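The Bracelet I Almost Didn't Order

I have bought exactly one piece of custom jewelry in my life, and I spent longer picking the font than I did picking my last apartment. It was a silver cuff from Zusik, a small workshop in Lennox, and I wanted a line from an old family recipe card engraved on the inside. Easy, right? Well, the order form allowed 11 words and my line had quite a few more than that, so out went the butter and most of the sugar.

Then came the metal. Sterling or gold-plated? I went back and forth all through August (my poor group chat!) and finally wrote to the shop, who mailed me two little sample discs to wear on a string for a week. The plated one was gorgeous, but I type all day and my wrists are hard on everything, so sterling it was.

The cuff took four weeks and cost more than I'd planned. It's hammered on the outside, smooth on the inside, and the lettering is tiny and a bit crooked at the end, just like the handwriting on the card. I love it. I wear it to the grocery store, I wear it to dinner, I even wore it to paint the hallway.

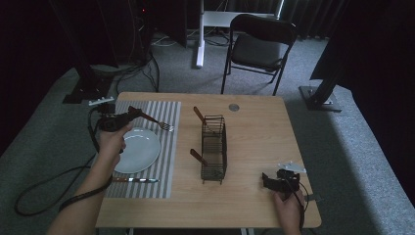

A striped placemat, a plain white plate and a knife with a blue and white handle.

If you're ordering your own, measure your wrist with a strip of paper and ask to see a proof of the engraving. And send it in early - Zusik closes its book for the holidays once it hits 600 pieces.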